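Ticket 217: Zipper separates below slider, child's hooded jacket, green
Queue: Garment repairs, Wudunel
Opened by: Iara Escobar
Status: Pending parts
Priority: 3

Reported fault
Customer states that the front zipper opens underneath the slider after the jacket has been closed. Fault started in July, after a machine wash. Customer wants the original zipper kept if possible, as the green is hard to match.

Item
Yellow-green hooded jacket, full front zipper, black lettering on the chest, printed pale lining. Plastic teeth, metal pull. Care label legible. Pockets emptied at intake, nothing found.

Intake condition
Lining print intact. No repair requested on hood or cuffs. Lay the front panels flat before measuring, or the zipper length will read short.

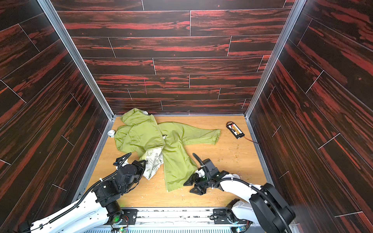 Telma Ocampo: Before anyone orders a full zipper, check the slider. We had the same complaint on a Midora jacket and the teeth were fine. The rear of the slider had spread and was no longer pressing the two sides together. Please also record whether the fault shows over the whole length or only near the bottom.

Log, 9:40
Closed and opened the zipper 3 times. Separation on each closing, starting a hand's width above the hem. Teeth brushed out with a dry nylon brush. No broken or missing teeth found with the magnifier. Tape stitching sound on both sides.

Log, 10:15
Slider pressed lightly with flat pliers, one side and then the other. Fault reduced, still present when the fabric is pulled sideways. Pressed again, same result. Stopped there, as more force may crack the slider body.
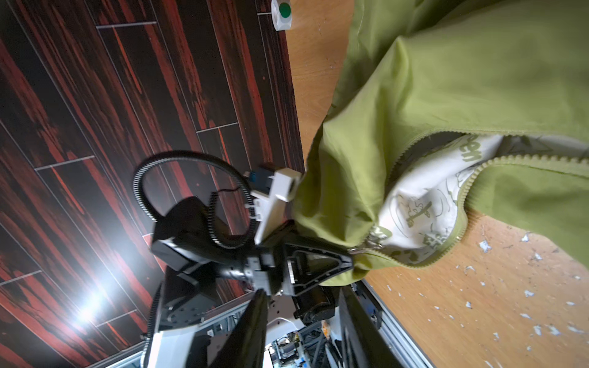
Can the slider be replaced without unpicking the lining?
Normally the top stop comes off, the old slider runs out at the top and the new one goes on the same way. The lining is unpicked only if the top of the tape is sewn in under the collar seam.

Log, 11:05
Collar seam checked. Top stop is accessible and the lining stays closed. Replacement slider requested from Cabral, same gauge, metal pull. Smallest pack is 500, so asked Vakasero to release one from their stock.

Next steps
Fit slider, refit top stop, wax the teeth, close and open 10 times with side tension. If separation continues, quote for a full zipper and call the customer before cutting any stitches.

Owner: Iara Escobar
Waiting on: Vakasero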